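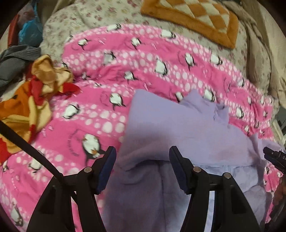

Zirbridge Cendard two-finger gripper, reviewed for laundry and bedding

Zanele Sithole, 30 November 2022

The Cendard is sold as a parallel gripper for light domestic work. We ran 200 folding attempts under manual control, then repeated the set with the supplied Sisay software in charge.

Under manual control it is competent. The pads close evenly and hold thin cotton well, provided the operator finds an edge first. Picking one layer from a stack remains difficult, and a cloth lying on a rumpled blanket is the worst case: the fingers tend to take both. Patterned bedding also slowed Sisay's edge detection considerably.

The software completed 90 folds without help. Most failures came at the first grasp. Average time per item was almost 3 minutes, against a few seconds by hand.

Setup is straightforward and the manual is clear. The pads mark easily and should be cheaper to replace.

Verdict: a sound gripper for development work. It cannot yet be left alone with the washing.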